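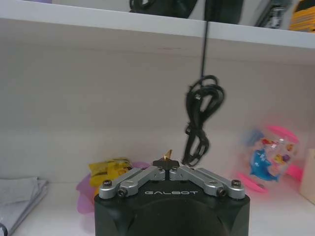
Shelf sag on a long span: thicker board or a center support?

Posted in Home Storage by Hattar

I am planning a shelf for a spare room, fixed at both ends, with a clear span of 7 feet. The load will be paper files and books. A store calculator gave me a sag figure that looks too high, and the clerk told me to go up one board thickness. Would that be enough, or do I need an upright in the middle? The wall is drywall over studs. I would like to keep the front edge thin if possible.
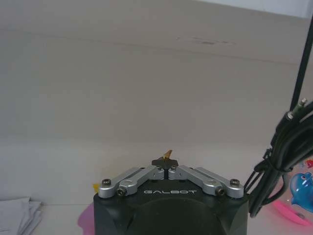
Musa Mohammed

Add the upright. Sag under an even load goes up with the fourth power of the span and down with the third power of the thickness. Cutting the span in half therefore reduces sag by a factor of 16 with the same board. Doubling the thickness gets you a factor of 8, and you pay for it in weight and cost.
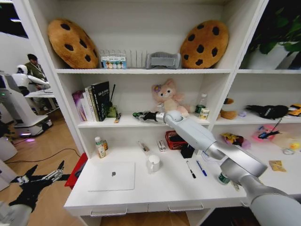
Material matters as well. Particleboard is much less stiff than plywood of the same thickness, and it keeps creeping under a constant load, so a shelf that measures fine in November can be visibly bowed a year later. Calculators usually give the first-day figure only. For paper I would plan on double that.

If you can't have an upright, screw a cleat to the studs along the full back edge. The front edge will still sag, so glue a hardwood strip under it, 2 inches deep and set on edge.
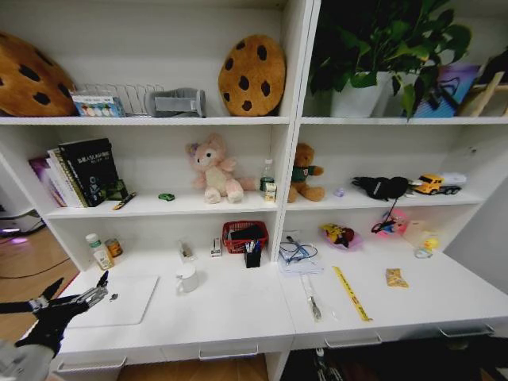

Drill pilot holes for the cleat screws and hit every stud. Drywall anchors are not rated for this kind of long-term load, whatever the package says.

3 people found this helpful

Clotham

Just use brackets. I have had mine up for years with no trouble.

Hattar

Brackets would get in the way of the file boxes underneath. Going with the upright and plywood. Thanks.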